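Rarnance Student Team to Enter Suturing Category at Faridora Robotics Meet

RARNANCE – The student surgical robotics club at Rarnance Technical College will compete in the suturing category of the Faridora student robotics meet in June. It will be the first time the college has sent a team to the meet.

The club started as an evening class on robot arm control and became a year-round project last fall. Members come from the engineering, computer science and nursing programs. They meet in the Vlček Building, where the college set aside a lab for the project and gave the club $3,000 for supplies and travel.

The team's entry is a program called Zaltar. It is meant to take over short, repeated parts of a suturing task, such as moving a jaw to the thread or bringing an instrument back to its starting position. A student at the console starts each step and can stop it at any time. Zaltar does not choose where a stitch goes. That decision stays with the student.

To build the program, members needed a record of how people carry out the same task by hand control. Over the past two terms they have collected 126 recordings of students suturing with two robotic instruments. Each recording is reviewed by a second member, who marks the start and end of every movement. Recordings with missing data are set aside and the task is run again.

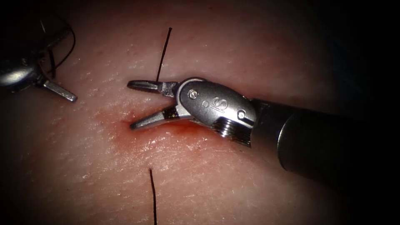

Two robotic instruments and black suture thread during work on the suturing task.

The thread has been the hardest part of the project. It bends and loops differently on every attempt, and a dark strand can be difficult for the software to separate from a shadow. The current version of Zaltar tracks the instrument tips first and then looks for thread near them. An earlier version searched the full picture and was too slow to use during a run.

Teams in the suturing category are judged on stitch spacing, handling of the tissue and the total time taken. Each team sends 4 students, and all of them must take a turn at the console. Teams may use their own software, but they have to turn in a written account of what it does and when a person is in control. The Rarnance team has finished a draft of its account and will add test results before the meet.

Practice runs will continue through the end of the term. The club will also hold an open lab evening in the Vlček Building at 6 p.m. during the last week of classes, with a short talk on the project and time for questions. Admission is free.

The club accepts new members at the start of each term. No background in robotics is required, but new members complete a safety session and a basic console course before joining practice runs. Sign-up forms are available at the engineering office.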